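3.2 Shape play and the words for shapes

We were delighted by how much talk came out of the play corner. Over the course of the study, families at the Tridberg and Randton playgroups were invited to sit with their child at a low table and play however they liked, with no script and no goal set by us. The recordings gave us 2,000 utterances from parents, and 700 of these held at least one word to do with shape, size or fit. That is far richer than we had dared to hope for from such ordinary toys!

What parents said changed a good deal with the child's age. With the youngest children, most of the talk was about naming ("a round one", "a square"). With the older ones it moved on to turning and matching, and words such as "corner", "flat", "edge" and "the other way up" began to appear. We counted 233 of these turning words in all, and the Randton group used them more freely than the Tridberg group did.

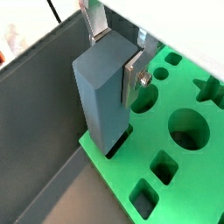

Figure 2. A block and a shape-sorting board.

Blocks and sorting boards drew the most of this language, well ahead of picture books and dolls. Part of the charm of a sorting board is that the child gets an answer straight away - the piece goes in or it doesn't - and parents were quick to put that moment into words. Even a refusal led to lovely exchanges. One mother asked "which side is the long side?" and then waited, and her son's reply (a single pointing finger) set off a whole string of new questions.

The Kwofie word list, which we used for coding, has 300 entries and copes well with nouns. It is weaker on phrases like "nearly there" or "bit more round", and we coded these by hand. Section 3.3 looks at them more closely, along with the gestures that so often came with them.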